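ok thread on the Koreck referral thing bc I've had the same DM like nine times this week

1/ Koreck = the exchange app. You give a friend your link, they sign up, they trade, you both get a bonus in coin. Simple on paper. I've been doing it since November and have Opinions

2/ the bonus does not land when they sign up. Does not land when they verify ID. It lands when they've traded 100 dollars total, and swaps between two stablecoins don't count. Mhairi did six of those and then yelled at me in a parking lot

3/ where's the link. Everyone asks. Profile, then Rewards, then scroll past the big banner to the tiny gray text. They moved it in the last update. If you're on the web version it's under Settings instead, no idea why

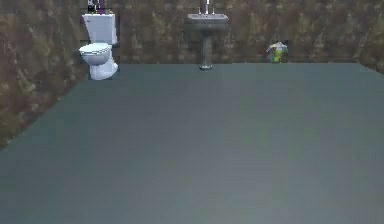 4/ also the link expires!! 37 days from when you copy it. So if you stuck one in your bio last spring it's dead and anybody who clicked it just made a normal account and you got zip. Go make a new one now, I'll wait

5/ support can attach a referral after the fact but only if the person hasn't made a trade yet. Parviz Azimi got his sister's added that way. Took four emails. Keep the ticket number, the chat bot forgets you as soon as you close the tab

6/ fees. Ok. The quick buy button has the spread baked in and it's ugly. Use the order screen. Limit order, type your price, go make dinner. I lost around 400 bucks last year to pure button lazyness before I sat down with the statements and a pen

7/ someone asked about Skanov. Haven't used it enough. Ewan Niven likes it, says withdrawals are faster, but the referral bonus is store credit for their merch?? I don't need a crypto hoodie

8/ Rennie wallet, yes, still using it. Works fine with Koreck withdrawals. CHECK THE NETWORK before you hit send. Both dropdowns. Send a tiny test amount first, then the rest. I still do this every single time and I still sweat

9/ taxes: the bonus is income where I live, the day it shows up, at whatever it's worth that day. Might be different for you. I keep a dumb little spreadsheet, columns are date, coin, amount, dollar value, who it was from. Ask a real tax person, mine is Oleksandra Kravets and she is very tired of me

10/ things people are doing to get their accounts frozen, please stop
- signing up their own second email
- posting the link in the comments of strangers videos
- buying clicks
- two accounts on one bank card, even if you're married. Ailsa Kerr and her husband got locked for this, it was sorted out but it took weeks
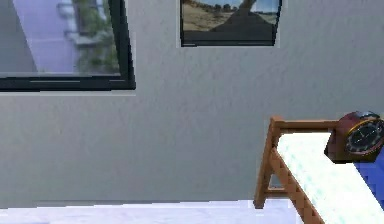

11/ the scam going round. Account with the Koreck logo DMs you that your bonus is "pending release" and you need to pay a small fee to unlock it. No. There is no release fee. There's no fee for a bonus ever. Block, report, move on with your day. And don't give anyone your recovery words, I don't care how nice they are

12/ is it worth it? For me I've had a few good months and a lot of nothing months. It's lunch money. If you're only signing up for the bonus and you weren't gonna trade anyway then skip it, you'll spend the hundred bucks on some coin with a frog on it and be mad at me

13/ and plz don't pressure your family. I sent my link to the whole Rirkeck group chat when I started and it was weird for a month. Now I only send it if somebody asks me first

14/ correction to 3, Ewan says on tablet it's under Profile AND Settings. great. good design everyone

15/ adding bc three people asked: no you can't use a referral AND the student promo. It picks one and it picks the smaller one. Close the promo box before you paste the code

16/ will update if they change the trade minimum again, there was an email about new terms but I only skimed it on my phone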